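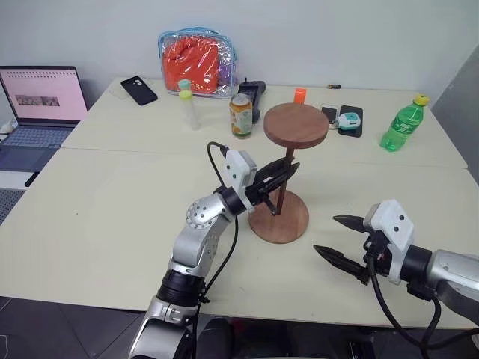 Moushumi Thambiah
September 30, 2024

I have been asked to write our cell rules up as "best practice," so here is a thread. Best practice is what you call a rule once enough people have been annoyed by it.

Rule 1. The work surface belongs to the task. If it isn't in the task sheet, it isn't within reach of an arm. This includes your phone. It especially includes your drink.

I know the bottle has a cap. I have read the whole argument about the cap. It ran to 416 words and had a footnote.

Rule 2. Laptops go on a side stand. A table edge is not a side stand. The corner of a table is two edges, so please stop proposing it as a compromise.

Rule 3. With two arms, one holds and one waits. The waiting arm gets a park position written down before anyone presses go. "Somewhere over there" is not a park position — I've now sent back two task sheets that said exactly that.

Rule 4. If you push two tables together, clamp them. The seam is a place where heights disagree. Our Bhuiyan line spent most of March blaming the software for a seam.

Rule 5. Tall thin things get gripped on the stem, low force first, then work up. Write down the number you ended on. The next person will otherwise start at the number you started on, and so on until retirement.

Rule 6. Cables get a slack check through the full range of motion. All of it, including the bit you swear the arm never goes to. It goes there at 4:55.

Rule 7. The stop button has to be reachable by whoever is watching, from where they really stand. Measure it. We use 800 mm at the Lulska site and the Zetia people copied us, then sent us their version as a suggestion.

Someone at Storier asked why there's no rule 8. There was. It said to read rules 1 through 7 before asking for an exception, and I got a request for an exception to it.

Checklist is one page, printed, taped up by the door. Initial it every shift. Your own initials, please.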